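Second Progress Report: The Oker Mending Library
Submitted to the Gronard Fund, Small Community Grants
2025-06-28
Prepared by Liesl Leitner, project lead

Where we are

The short version is that the mending library is open, people use it, and the sewing machines are mostly where we left them. The longer version follows, as the grant agreement says it must.

Since the last report we have lent out 126 kits and run evening classes in the back half of the old Oker shoe store. The front half is still waiting on the landlord, who has been about to sign the second lease for as long as I have known him. We have stopped arranging our plans around his pen. Everything promised for the front half (cutting tables, the pressing station, a counter where people can hand things over without shouting) now happens in the back half, at a slightly higher volume.

Lending

A kit is a tin with needles, thread, snips, pins, a tape measure and a card of instructions. Members keep it for three weeks. Our original proposal predicted that the tins would come back short of needles. They come back short of tape measures. I have no theory. We have bought more tape measures, and the cost appears under consumables, where I hope it will not attract attention.

The machines are a different story. We own seven, and the plan was to lend all of them. After one came back with jam in the bobbin case (raspberry, and a good deal of it) we decided to keep three on site for classes and lend the other four to members who have taken the one-evening introduction. This cut the number of machine loans and also cut the repair bill. Your reporting form has a box for the first of these and not for the second, so I mention it here.

Classes

Hemming is full every time. Zippers are full every time and end in language. Darning was a slow starter until we moved it to the same evening as the soup, after which it became our most popular class, and I would ask the Fund not to look too closely at cause and effect.

The beginners' tailoring course was the one we were nervous about. Umetti, the suit maker on the canal that closed its workroom last year, gave us the cloth left on its shelves, and it seemed a shame to cut it up for pot holders. So we put on a course in altering and patching jackets and trousers, taught by a retired Umetti cutter who has firm views on chalk and firmer ones on polyester. Two people dropped out after the first evening. The rest stayed, and have begun to talk about canvas and grain at parties, to the cost of their friendships.

A note for anyone planning something similar: people will not cut into good cloth. We lost most of the second session to this. Students measured, marked, measured again, and went to look at the kettle. In the end the teacher cut a length in half at the front of the room, threw one piece over her shoulder and told everyone to get on with it. Attendance was excellent the following week.

Stripes are hard. Matching them across a seam took the group three sessions instead of one, and we have moved the pocket session to September as a result. The course will therefore finish outside the current reporting period. I am told this calls for a variation request, and it is attached.

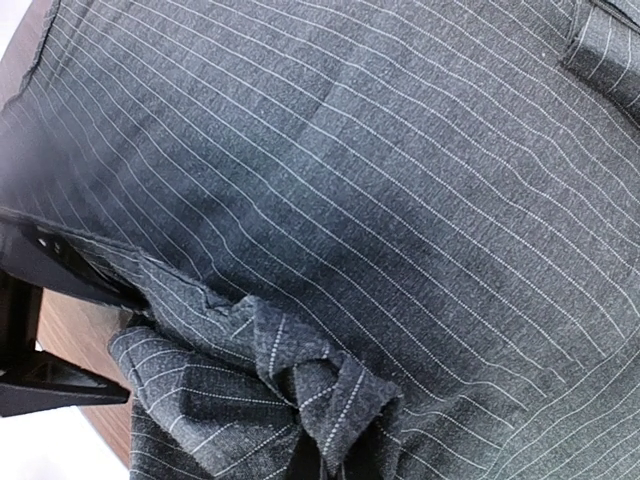

Gray pinstripe suiting, still with its raw edge.

Money

We have spent 3,673 of the equipment line, leaving 200 that I would like to move to electricity. Irons, I have learned, are hungry. The original budget was drawn up in a warm month by someone who does not iron, and that person was me. The bank statement and receipts are attached in date order, apart from the one from the thread wholesaler, which arrived on a roll of something very like tissue and has faded to a pleasant lilac. A duplicate has been requested twice.

The booking system is still Lục, which we took on because it was cheap and a neighboring toy library swore by it. It does what we need, except that it sends overdue reminders at four in the morning. Members have been gracious about this, on the whole. I have written to the support desk and been thanked for my passion.

What has not gone well

The repair hotline. We said we would answer mending questions by phone two afternoons a week. In practice it is very hard to explain a ladder stitch to someone who is holding the phone with the hand they need for the needle. Calls dwindled, and the ones we did get were chiefly about the shoe store, which closed six years ago and still has at least one customer waiting on a pair of brown lace-ups. We propose to end the hotline and use the hours for a drop-in table.

We also promised outreach to local schools. One school has said yes, one has said yes in principle, and one has asked for a risk assessment covering pins. I have written four pages on pins. I did not know I had them in me.

Next period

The drop-in table starts as soon as you approve the change. The tailoring course resumes with pockets, then linings if morale allows. We would like to train two members to service the machines, as our current mechanic is moving to the coast and has begun answering my messages with pictures of boats.

If the landlord signs, we will open the front half and send you a revised floor plan. If he does not, please go on using the floor plan you have, and picture everyone standing closer together.

Attachments: accounts and receipts, variation request, class register, risk assessment (pins).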